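Calloway Singers (Staff & Students)
21st February

1/ Well, we got through our first full run of the Sisuvach cantata last night and I'm still humming it on the bus! If you'd told me in July that a room full of hydrology and geomatics people would be holding a six-part chord, I'd have laughed.

♡ 164 ↻ 2

2/ The slow movement is still a bit of a swamp (altos, I love you, please look up at bar 40) but the ending had a proper ring to it, and we even got the Markura vowels mostly right. 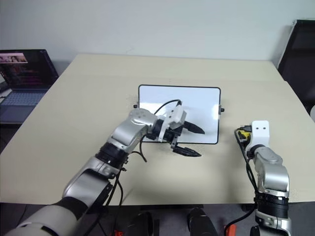 Calloway College | Music Outside the Faculty

3/ Concert's in Jirkimow Hall, which seats 399, and I would dearly love to see every one of those seats with somebody's mum or flatmate or thesis supervisor in it. Free for students, gold coin for everyone else, and there's a cuppa and slice afterwards in the foyer.

4/ We've also got room for 2 more basses. You don't need to read music, you just need to be happy to stand next to someone who does and sing what they sing, a tiny bit later. Message me!

💬 2 comments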